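# Chapter 7: Cutting Tools at the Balloon Bench

**Terms introduced in this chapter:** neck, knot, tail, crown, cradle, pivot distance, pass height, oxidation, relaxed film

Chapters 5 and 6 covered inflation and sizing. By the end of Chapter 6 the reader should be able to fill a balloon to a stated diameter, tie it, and check it against a template. The present chapter deals with the bench on which tied balloons are finished. Finishing includes trimming tails, cutting ribbon, and removing a single balloon from a cluster. All of these jobs bring a blade close to a stretched film.

## 7.1 Why the film fails

A latex film under inflation carries tension in every direction along its surface. When a blade makes a small opening, the tension around the opening is released into the edges of the cut. If the tension is high enough, the cut grows faster than the gas can escape, and the balloon bursts. If the tension is low, the cut may stay close to its original size and the balloon leaks.

The tension differs over the surface. In a pear-shaped balloon the film is stretched most over the wide body. It is stretched less at the crown, where the film is often thicker, and least at the neck close to the knot. The tail beyond the knot carries no load from the gas. It is relaxed film and can be cut safely, provided the cut doesn't reach the knot itself.

Three properties of the film are used in later sections:

- **Thickness.** Film thickness falls as the balloon is inflated. An oversized balloon has a thinner wall than a balloon of the same type filled to its rated size.
- **Age.** Latex oxidizes in light and air. The surface turns from glossy to cloudy, and the film becomes easier to tear. The clouding is easier to see on dark colors than on pale ones.
- **Surface condition.** Grit pressed into the film acts as a starting point for a tear. A balloon rolled across a dirty tabletop may fail long before any tool touches it.

## 7.2 The cradle

A balloon set down on a hard, smooth bench rolls. A balloon that rolls has to be held, and the hand that holds it is then unavailable for the tool. The usual remedy is a cradle, meaning any soft surface with enough friction to keep the balloon where it is placed. A flat towel is adequate for single balloons. Foam rings are used for large sizes and for balloons with weights attached.

The towel is laid in one layer without folds. It should be shaken out before each session and washed without fabric softener, as residue from the softener reduces friction. Frayed edges do no harm, but loose threads are pulled off so that they aren't caught in the knot. A dark towel shows dust and clippings from white or pastel film more clearly than a pale one.

The balloon is placed lengthwise on the cradle with the knot toward the operator. In this position the part to be trimmed is nearest the working hand, and the body lies beyond it. Strips 32 cm wide suit most of the sizes listed in Table 6.2. 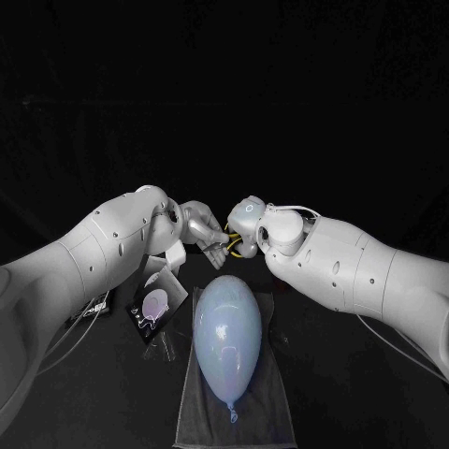 Scissors are preferred to knives for nearly all bench work. The two blades meet on the material, so that no support is needed behind the cut, and the closed tool presents a short, narrow point. Short blades are easier to control than long ones. Bright handles are recommended because the tool is frequently set down among ribbon and clippings.

## 7.3 Pass height and pivot distance

The *pass height* is the vertical distance between the top of the balloon and the lowest part of any tool carried over it. The *pivot distance* is the distance from the screw of the scissors to the nearest inflated surface at the moment of cutting. Both are set by the operator, and both tend to shrink as a shift goes on.

The El Idrissi workshop in Usville kept a bench log of 2,000 balloons over one season, with each burst assigned to a cause. Of these balloons, 98 burst on the bench. Tool contact accounted for 46 of the bursts. Most of those occurred while the scissors were being moved from one side of the bench to the other, with no cut in progress. Tarek Benkirane, who compiled the log, later changed the bench layout so that the scissors had a fixed place beside the cradle, and the crossing movement was dropped from the routine.

Where a crossing movement can't be avoided, the following rules apply:

1. The blades are closed before the tool leaves the bench.
2. A tool changing hands is offered handles first, and the giver's grip is kept until the receiver's is firm.
3. The blades are held level, or pointed away from the film. They aren't carried point down over an inflated surface.

## 7.4 Trimming the tail

The tail is drawn straight with the free hand. Pulling harder than needed thins the film at the knot and can cause the knot to slip. The blades are opened only as wide as the tail requires, placed square to it, and closed in one stroke. A second stroke in the same place leaves a ragged end. A short length of tail is always left beyond the knot; the minimum for each size is given in Table 7.1.

After trimming, the balloon is turned once on the cradle and the knot inspected. A sound knot is compact and sits tight against the neck. If the neck shows a fine white line, the film has been overstretched and the balloon is set aside.

Section 7.5 extends the method to ribbon and to paired balloons. Readers working with the Vaken clip system, in which the neck is closed without a knot, should go directly to Section 7.6.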